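Last updated: February

Search jobs and notices Enter keyword Go

Call for participants: bench technicians, automated teardown cell

Dilico dismantles retired desktop computers for parts recovery at its Cetwood workshop. Until last year all of the work was done by hand. One bench has now been converted to a robot cell, and the Kundeck study is recording what the conversion does to the job: who does which step, how often a person intervenes, and how skill and fatigue are affected. We are recruiting 12 technicians to work alongside the cell and report on it.

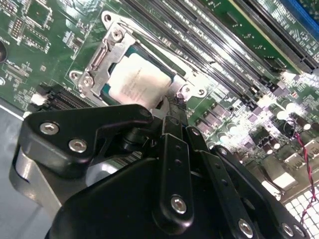
Nafula Rugemalira
Study Lead, Workplace Automation, Kundeck

The task under study is work at the CPU socket with the tower lying on its side. Retention brackets and levers differ between boards, clearances are tight, and a poor approach angle can damage a processor or its socket. Experienced technicians handle this by feel. We want to know which parts of that judgement the cell still depends on, and whether the person supervising it keeps or loses the skill over time.

What participants do

Participants alternate between manual teardown and cell supervision. On the manual bench you work as you normally would, following the Dilico procedure. At the cell you load and position the tower, set out the fixture, monitor each approach and stop the arm if required. Every stop is logged with a reason code and a short written comment. Loading and unloading take place only with the arm locked out.
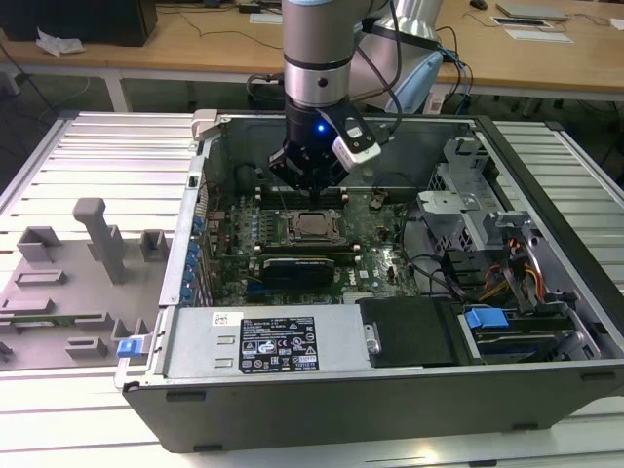

Gripper over the CPU socket, processor in place. Fixture plate at left.

Shifts start at 7:30 am. The log inherited from the pilot holds 1817 entries, and participants will recode a portion of it against the new categories – this is desk work and is paid at the same rate.

Who can apply

– Trade certificate or equivalent experience in computer repair, refurbishment or e-waste processing
– Able to identify common socket and memory types without reference material
– Comfortable writing brief, factual notes
– Current electrical safety induction, or willing to complete ours

No programming or robotics background is needed. Current Dilico employees may apply. Taking part, declining or withdrawing has no bearing on rostering, and supervisors do not see individual logs.

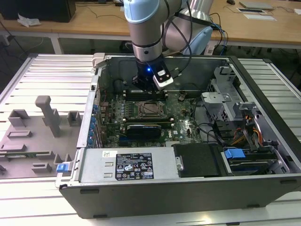

Tower on the work table with the CPU socket empty.

Pay and conditions

Participants are paid at the technician rate under the site agreement, including induction and interviews. Labour representation on the study is through Subira Mwaipopo, who can be contacted before you apply.

To apply, send a one-page summary of your experience to Bakari Mwakyusa at the Cetwood front office, quoting reference 1897. Shortlisted applicants will be asked to complete one manual teardown at the bench.

We use cookies to analyse site traffic. Accept Manage preferences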